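Stollo 2-Person Campervan – Weekly Hire, Portugal

Pick up: Pristeo depot, ten minutes from the airport. Drop off same place, or in the north for a fee.

From 794 euros a week, low season. 1562 in August. Linen and gas included, tolls not.

What you get
Fixed double bed, 2 seats up front, both swivel
Two-burner hob, small fridge, sink with foot pump
Diesel heater – you'll want it in the mountains, even in May
Cold outdoor shower, hose comes out the back door
Awning, table, 2 folding chairs
Toll transponder already on the windshield
Levelling ramps, hookup cable, one adaptor

Not included: bikes, child seat (won't fit, sorry, no rear belts), roof box.

Driving it
Manual gearbox. Drives like a big car, not a truck. Height is fine for most supermarket lots but NOT underground parking, please look up before you go in. Old village streets get tight fast. If the GPS wants to take you through the middle of one, park at the bottom and walk up. Arnaldo Vilela had the van wedged by the church in his own village for most of a lunchtime and he works for us.

Mileage
200 km a day, added up over the whole trip, so a long day is OK if you sit by a river the next. Over that we charge per km, rate is on your contract.

Where to sleep
Campsites are easy outside summer, just turn up. Inland ones are cheaper and quieter than the coast. Wild camping rules change and the fines are real – ask at the desk, we keep a current list for the Douro side, the Serra and the Alentejo. Some wineries let you stop for the night if you buy a bottle or two. No hardship.

Weather
February and March are a gamble. Could be T-shirts, could be sideways rain for a week. We don't refund for rain. We do lend out rubber boots, ask.
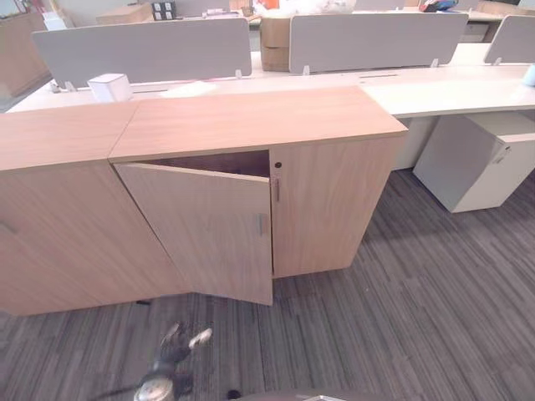
Deposit
Taken on a card at pickup, in the drivers name. Released after check-in, normally same day, banks can take longer. Bring it back with a full tank and an emptied toilet. Both get checked.

Pickup is from 2 in the afternoon. Handover takes a while, Gonçalo Azevedo goes through the heater and the water with you and he does not skip bits. Landing late? Tell us beforehand and we'll hold the keys.

Bookings and one-way trips: Naima Abou Zeid, by phone or through teh form. English, French, Portuguese all fine.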